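Hamel hand-held gripper kit: are the ribbed fingers worth it over the flat ones?
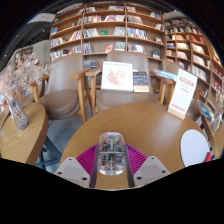 I'm looking at the Hamel kit for collecting pick and place demos, mostly small household and office items. The seller, Gorine, lists it with either flat fingers or the soft ribbed ones, and the ribbed set adds $24. My main worry is smooth plastic with curved sides, like a computer mouse. I already own a Kistitz and its hard jaws let go of anything rounded. Does the ribbed set hold that kind of thing without a hard squeeze? Also, does the kit come with spare grip strips, or do you have to order those?

Posted 3/1/18 by shelfside844

padlock_tern

I've had the ribbed set since May of last year. The fingers bend in toward the object when you close them, so on a curved shell you get contact along the side where flat fingers would touch at one spot. I use mine on mice, pill bottles and small jars. It holds a mouse upright with a light pull on the trigger.

Two things to know before you order. The strips on the inner edges do the real gripping, and they pick up dust. Wipe them with a damp cloth and let them dry, otherwise clear plastic starts to slide. Mine came with 2 spare strips in a small bag under the foam tray. Check there before you write to Gorine, I nearly threw mine out.

The other thing is the screws on the finger mounts. They work loose after a few long sessions. I snug them up by hand with the small driver and don't force them, as the plates are plastic on my unit. If one finger starts closing a little ahead of the other, check the screws first.

For heavy or very thin items I'd keep the Kistitz. Ribbed fingers are poor at picking a card or a sheet of paper off a table.

lusi_fan

get the Lusisex instead, cheaper and ships faster. haven't tried the Hamel

oatbin

Agree with the first reply on the ribbed set. I bought the flat ones to save money and ended up ordering the ribbed ones later, with shipping on top. Swapping them takes a few minutes. My kit had no spare strips in it, so it may depend on when yours was packed. Ask the seller to confirm.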